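Tidying the long table in the hall before the others get back, and I'm getting sentimental over the last bit of orange soft drink in the bottle.
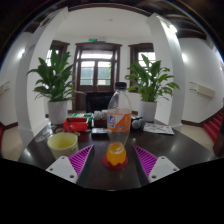
I keep meaning to pour it out and then I go and fuss over the plants instead. Arvo Honkanen talked us into having two, one either side, and I've come to love all that green against the white columns – he was right, bless him!

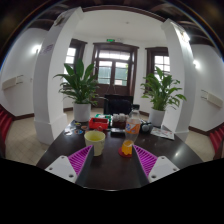 Flarkau, 11/07/2019

Still going. The red tray can stay where it is, it's handy for little things, but my yellow cup needs a wash and the papers need a proper home (I've said that since June, I know).

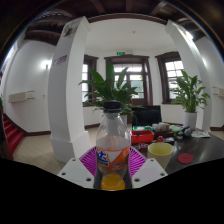

Bottle to the recycling, then, and the red coaster back in the drawer with the other 7. After that I'm putting the kettle on, so come and say hello if you're nearby.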